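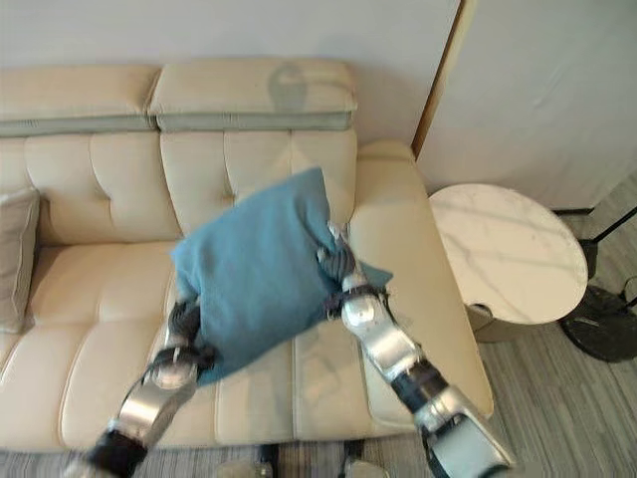

Prise du coussin bleu à deux mains au-dessus du canapé, vue depuis la tête du robot.

# stikdale-coussins

Salut ! Vous êtes sur le dépôt de stikdale-coussins, le petit jeu de données que j'ai monté chez Prirkia pour étudier la manipulation bimanuelle d'objets mous dans un salon. J'avais commencé avec des serviettes, puis je me suis pris de passion pour les coussins (c'est beaucoup plus vicieux qu'on ne croit, un coussin : ça se creuse sous les doigts, ça tourne, et le coin qu'on visait a disparu).

La question de départ tient en une ligne : est-ce qu'une politique apprise par imitation s'en sort mieux quand les deux mains saisissent à des hauteurs différentes ? Sur l'image du haut, la main gauche est plus basse et la droite plus haute, du côté de l'accoudoir, et le coussin penche un peu. J'appelle ça la prise décalée, faute de mieux.

## Ce qu'il y a dedans

- 606 épisodes téléopérés, un dossier par épisode
- la vidéo de la caméra de tête
- les positions articulaires des deux bras et des mains
- une étiquette de prise : `decalee`, `symetrique` ou `autre`
- une phrase d'instruction en français, écrite à la main (désolé pour les fautes, corrections bienvenues)

J'ai mis de côté 61 épisodes pour le test. Ne les mélangez pas avec le reste, même « juste pour voir » – je l'ai fait une fois en novembre et j'ai passé la soirée à fêter un score qui ne valait rien.

## Charger les données

 pip install -r requirements.txt
 python charger.py --partie train --prise decalee

Sans l'option `--prise`, vous récupérez tout. Le script lit les épisodes un par un, donc une machine modeste suffit, mais le premier passage est lent, le temps de construire l'index. Allez prendre un café.

## Ce que j'ai trouvé pour l'instant

J'ai entraîné deux versions de la même politique, l'une sur les prises symétriques seulement, l'autre sur le mélange. Sur 145 essais par version, celle du mélange lâche nettement moins souvent le coussin pendant le transport. Par contre elle hésite davantage au moment de poser, surtout près des accoudoirs, et là je n'ai pas d'explication solide. Zuzanna Borkowska pense que la main haute cache le bord du coussin à la caméra. Ça me paraît plausible, il faudrait refaire la série avec une deuxième vue.

L'autre chose qui m'a surpris, c'est l'effet de la matière du canapé. J'avais annoncé à tout le monde que le cuir brillant allait casser la perception, à cause des reflets... et non, presque aucune différence avec le canapé en tissu de la salle Heltbridge !

## Limites, à lire avant de vous énerver

Les coussins sont tous à peu près carrés. Pas de traversin, pas de coussin rond, pas de plaid non plus. Deux opérateurs seulement, et j'en fais partie, donc mes manies sont dans les données (je pince toujours plus fort à gauche).

La synchronisation entre vidéo et articulations dérive parfois sur les longs épisodes. Une quinzaine sont marqués `sync_douteuse` dans le fichier d'index ; je les ai gardés, à vous de voir. L'étiquette `autre` est un fourre-tout, ne bâtissez pas une thèse dessus.

Les forces aux doigts ne sont pas fournies. Les capteurs étaient mal calibrés pendant la première moitié de la collecte et je n'ai pas voulu publier des courbes auxquelles je ne crois pas.

## Contribuer

Si vous avez des épisodes avec d'autres formes, ouvrez un ticket avec deux ou trois exemples avant de tout envoyer. Le format est décrit dans `docs/format.md`. La conversion vers le format Zalewska marche, à part les horodatages, que je dois encore reprendre.

Contact : via les tickets du dépôt | © Prirkia, projet Stikdale | Retour en haut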